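Cekwood opens remote teaching service for robot arms

Jul 22, 2024 — Cekwood, which makes training software for small robot arms, has opened a remote teaching service called Vaser. It lets an operator guide an arm through a job by hand controller from another site, record what they did, and pass the recordings on for training.

Vaser works with real arms and with simulated ones. Customers can start teaching in simulation before their own equipment has been delivered, then carry on with the real arm using the same controller and the same menus. Recordings from the two are kept in separate folders and are labelled from the start, so they can be used together or apart.

The service has been on trial at Longo, a packing firm that wanted to teach an arm to pick up small cartons and place them in trays. Sixteen operators took part. Most of them came from the packing line and had not worked with a robot before. They recorded 400 demonstrations between them, 200 on the real arm and 200 in simulation.

"We didn't want to write a program for every carton size," said Honeylyn Marquez, who leads the Vaser team at Cekwood. "The people on the line already know how to do the job. What we needed was a way for them to show it, at their own speed, and to throw away a bad attempt without having to ask anyone."

An operator holds one controller in each hand. The right one moves the arm and opens and closes the gripper. The left one starts and stops the recording, changes the speed and switches between views. When the operator lets go of the right-hand grip the arm stays where it is, and they can rest or move their hand back to a more comfortable position before going on.

The view used most in the trial was the one from the wrist of the arm. It looks out along the gripper towards the work, and the fingertips stay in sight as the arm moves. In simulation the same view is drawn by the software as a round picture with black corners, with the shadows on the tabletop drawn in as well. 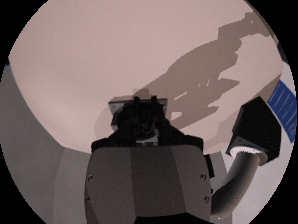
What is recorded

Each demonstration holds the wrist view, the joint positions of the arm, the opening of the gripper and the operator's controller movements. A second view from a fixed point can be added. Operators can mark a demonstration as good, poor or unfinished when they stop recording, and can add a short written note. Poor and unfinished attempts are kept unless the customer asks for them to be deleted — some teams find them useful when checking a trained arm later on.

Operators at Longo asked for two changes during the trial, and both are in the version released today. The first is a slow mode for the last part of a reach, when the fingertips are close to the carton. The second is a replay button, which plays back the last demonstration before it is saved.

Guiding the arm by hand

Vaser can also be used without the controllers. On arms that allow it, the operator stands beside the arm, takes hold of it above the gripper and moves it through the task. This suits short jobs with few turns. Hand guiding is only offered on real arms, and it needs a safety check by the customer before it is switched on.

"Some people took to the controllers straight away and some would rather have hold of the arm," said Marquez. "We've left that choice to the site. The recordings come out in the same format either way."

Availability

Vaser is open to new customers from today. It runs on the Wekarex control box, and sites that already have one will need a software update, which is free. Training for operators takes two days and can be given at the customer's own site or remotely.

Longo will keep using the service and plans to begin recording a second task, closing and stacking the filled trays, once the carton work is finished.

About Cekwood

Cekwood makes software for teaching and checking robot arms used in packing, sorting and light assembly. Requests for demonstrations and further details should be sent to the Cekwood press desk.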